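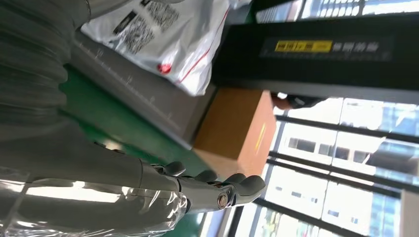

Amnuay Wannasri wrote that the bags keep going through with the label underneath, and that the box side of the packing area has the same problem when it gets busy. The message went on: please don't close this again until somebody has looked at how parcels are laid down, the printer is fine.

Ticket 491
Opened: 18 Oct 2023
Area: parcel packing, window side
Status: open, waiting on follow-up
Priority: normal

Reported problem

Parcels are coming back from the Srisuk sorting point marked "no label read." Most of them are plastic mailing bags. A few are small cartons. The labels are on the parcels, and they scan with a handheld reader once the parcel is turned over.

What was checked first

Label printer. Printed a test run on the normal roll. Text was dark, bars had clean edges, nothing skewed. Ran the same test on a new roll and got the same result. Left the old roll in.

Label stock. We switched to Trurnano labels earlier in the year, so the glue was a suspect. Stuck 8 of them on plastic bags and 8 on cartons and left them overnight. No lifted corners on the cartons. On the bags, 2 had a small wrinkle where the plastic had bunched up, but both still scanned.

Order software. Plener shows every returned parcel as printed and closed out. No duplicates, no missing numbers. Ruled out.

What was found

Pulled 60 returned bags and went through them by hand. The labels were good on all of them. The bags had been set down whichever way they came off the packer's hand, and a half-filled bag will roll onto its label if the contents are heavier on that side. Cartons do it less, but a carton labeled on a narrow face can end up with that face against the wall of the bin.

Shifted some things on the work surface while I was there. The black cables had been left in a tangle where a parcel can catch on them, and a bag that catches tends to flip.
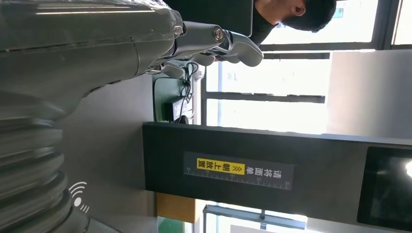 The instruction label on the long black panel already says to place the shipping label facing up, with the second half of the text on the yellow strip. It is in Chinese only, and two of the newer packers told me they don't read Chinese and took it for part of the ruler. I have asked for an English and Thai version in the same size, to go beside the one that is there. Please don't stick anything over the ruler scale – it gets used for checking bag length.

Changes made

1. Packers press the air out of the bag before sealing, then put the label on the flatter side.
2. Bag goes down label up, with a hand on it until it sits still.
3. On cartons the label goes on the largest face. Tape first, label after, and no tape across the bars.
4. Cords get pulled back out of the parcel path at the start of each shift. Cable clips requested from Peluvov, no delivery date yet.

Reply from Amnuay Wannasri

Bags are better with the air out. Cartons I can't say yet, we had hardly any today. Can the new sign be up before the November rush?

Reply

Asked for that. The print shop has the text and I am waiting for a proof. Leaving the ticket open until the sign is up and the next batch of returns from Srisuk has been checked.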